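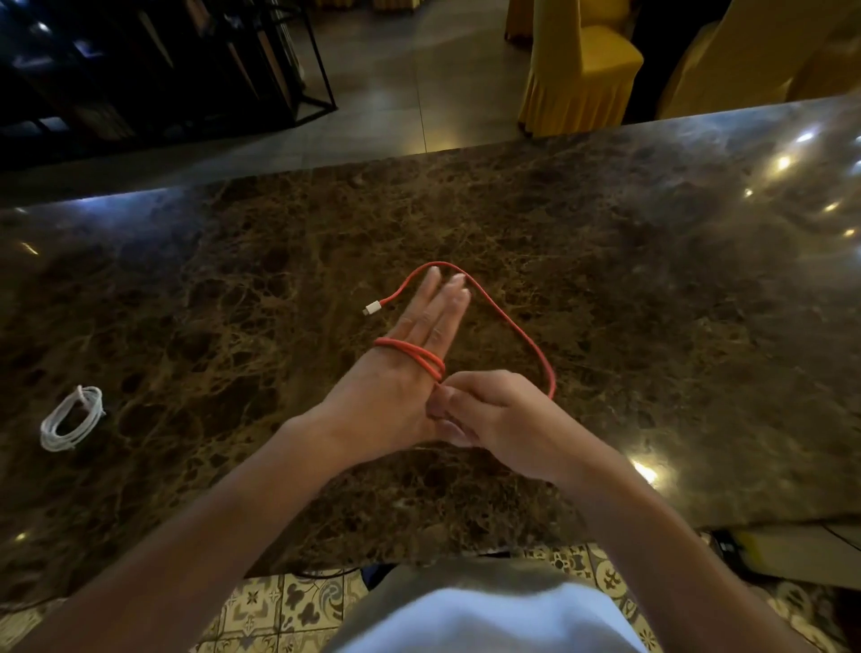

Part 3: Sealing the counter

Okay, if you've made it through the cleaning section you have bare stone with no soap film, no crumbs and no mystery jelly by the toaster. Now we seal. I've done this in my own kitchen every January for years, and it's a pretty relaxed job as long as you don't let the sealer dry on top. Read the whole section once before you open the can, please!

What I use is Daltau penetrating sealer, the clear one. Vistwood makes one too, and my sister swears by it, but the waiting times are different, so if you have that one go by the label and use my steps only for the general order of things.

Before you start

You need the sealer, a stack of white cotton rags (old T-shirts are great), a roll of painter's tape, rubber gloves, a kitchen timer and a spray bottle of plain water. White rags matter, colored ones can bleed dye and you really don't want pink on a pale stone. Open a window. Turn off the stove, pilot lights included if you have the older kind.

Note: The stone has to be dry all the way down. I leave mine alone overnight after the last wipe and start the next morning with my coffee.

3.1 Do the water test

1. Drip a spoonful of water on a spot you use a lot. By the sink is good.
2. Set the timer for 9 minutes and go do something else.
3. Wipe it up and look. If the stone went darker under the puddle, it's drinking, and you should seal. If it looks the same as the rest, you can skip to Part 4 and try again in a few months.
4. Test a second spot near the stove. Mine always wears out by the sink first, yours may be different.
5. If you got a dark patch, let it fade completely before going on. This can take a few hours.

3.2 Tape and try a hidden corner

1. Run tape along the backsplash, around the sink rim and over any metal trim. Press it down with your thumbnail.
2. Pick a corner that lives under something, like behind the bread box. Put on a dab of sealer, wait the time on the can, and buff it off.
3. Come back after lunch. If the color still looks right to you, keep going.

Caution: Do not skip the corner. Aurelio Ponce, who fitted my counters, made me promise to put that in here, and he's right. Some stones have a coating from the shop and the sealer just sits there and goes gummy.

3.3 Put the sealer on

1. Gloves on. Shake the can gently – gently, you don't want foam.
2. Work in sections you can reach without stretching. I go from the far end toward the sink.
3. Pour a little onto a folded rag, then wipe it on in overlapping circles until the whole section looks evenly wet.
4. Start the timer as soon as that section is covered. The Daltau can says no more than 18 minutes for polished stone and I pull it off a bit sooner.
5. If a patch soaks in and looks dry, dab on a touch more.
6. When the timer goes, buff off everything that's left with a clean dry rag. Swap rags often. Once a rag feels slick it's only moving the stuff around.
7. Move on to the next section.

Caution: Lay used rags out flat outdoors until they're stiff and dry, then throw them out. Don't ball them up in the trash. Some sealers are oily enough that a wadded rag can heat up by itself.

3.4 If you get haze

It happens, I get some most years. Wet a rag with a little fresh sealer, rub the cloudy area for a few seconds, and buff right away with a dry one. That softens the old layer and it lifts off. If you can still feel something tacky the next day, a stone-safe cleaner (I have the Grasow spray) and some elbow grease will usually get it. No vinegar, no lemon, no scrubby powder. Vinegar eats marble and the dull spots it leaves won't buff out with a rag.

3.5 Second coat and waiting

1. Wait an hour, then do the water test again in the same two places.
2. If it still darkens, do one more coat exactly like the first.
3. Pull the tape slowly, back over itself.
4. Keep the counter dry until the next morning. No dish rack, no wet sponge, no plants.
5. Put everything back.

Note: Sealed doesn't mean stainproof. You get more time to grab a towel when somebody spills the wine, and you should still grab the towel. Coasters and cutting boards are covered in Part 4.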